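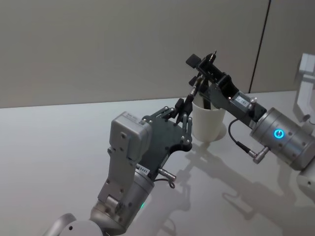
Deux bras robotisés au-dessus d'une table gris clair, de part et d'autre d'un petit gobelet blanc.

Appel à participants : ateliers sur l'indépendance des juridictions constitutionnelles

Date de publication : 18/07/25

L'Observatoire Arkberg des institutions publiques recherche 13 participants pour son cycle d'ateliers consacré aux procédures de nomination et de révocation des juges constitutionnels. Les séances se tiendront en août à Zadach, dans les locaux de l'Observatoire.

Le cycle porte sur les rapports entre parlement, exécutif et cour constitutionnelle : durée des mandats, majorités requises, régime disciplinaire, remplacement des suppléants. Les participants travailleront sur un corpus de 572 décisions et actes de nomination, réuni dans le cadre du projet Lultia. Le corpus est consultable sur place et à distance pendant toute la durée du cycle.

Profils recherchés

L'appel s'adresse aux doctorants en droit public ou en science politique, aux avocats, aux journalistes qui suivent l'actualité judiciaire et aux agents des assemblées parlementaires. Une bonne maîtrise du français est demandée. La lecture de l'espagnol est un atout — une partie des textes n'est pas traduite.

Engagement demandé

Chaque participant assiste à l'ensemble des séances et rédige une note de lecture de deux pages sur un dossier attribué au début du cycle. Les notes retenues paraîtront dans les cahiers Lultia, avec l'accord de leur auteur.

Conditions matérielles

Une indemnité forfaitaire de 500 euros est versée à la fin du cycle, après remise de la note. L'hébergement est pris en charge pour les personnes qui résident hors de Zadach. Les frais de transport restent à la charge des participants — sauf pour les doctorants sans financement, qui peuvent en demander le remboursement sur justificatifs.

Candidature

Le dossier comprend un curriculum vitæ, une lettre de motivation d'une page et, pour les doctorants, une attestation d'inscription. Il est à déposer en un seul fichier PDF sur la plateforme Lultia, rubrique « Appels en cours ». Les dossiers incomplets ne seront pas examinés. Les candidats recevront une réponse par courrier électronique avant l'ouverture du cycle.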